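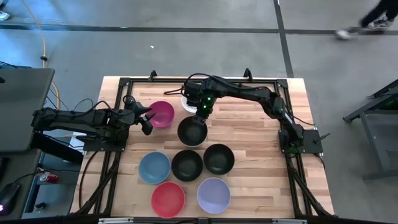
1. Purpose of the Report

For our semester project we had to evaluate the Birkia, a two-arm table kit sold by Brernen. The school paid 1,478 dollars for it. My partner Nikau McKinnon did the assembly, and I wrote the test plan and this report. The task was to pick up bowls and stack them.

2. Setup

The table has a black aluminum frame, and the arms are mounted on opposite sides. The manual is clear, but the chapter on cables is too short.

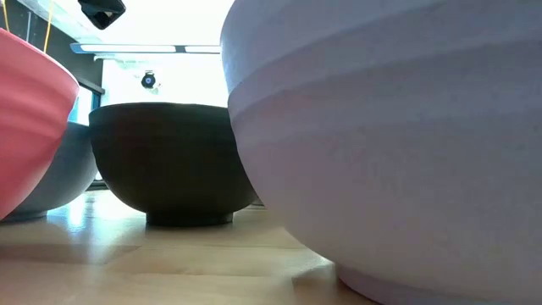
We also had to calibrate both arms two times, as the first values were not saved. The Kuneck software gives no warning about this.

3. Test with Bowls

We made 103 attempts with the default program. Most failures happened when the gripper came down on the rim at a wrong angle.

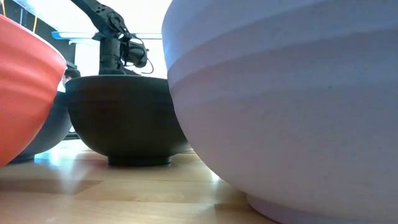 The low camera view is the part of the kit I value most. It shows the height of a rim much better than the top view. However, when bowls stand close together, the near one covers part of the next, as the lavender bowl does with the olive-brown one behind it. The lower end of the arm can also be hidden. For this reason we recommend using both views.

4. Open Points

Brernen has not yet answered our question about spare fingers.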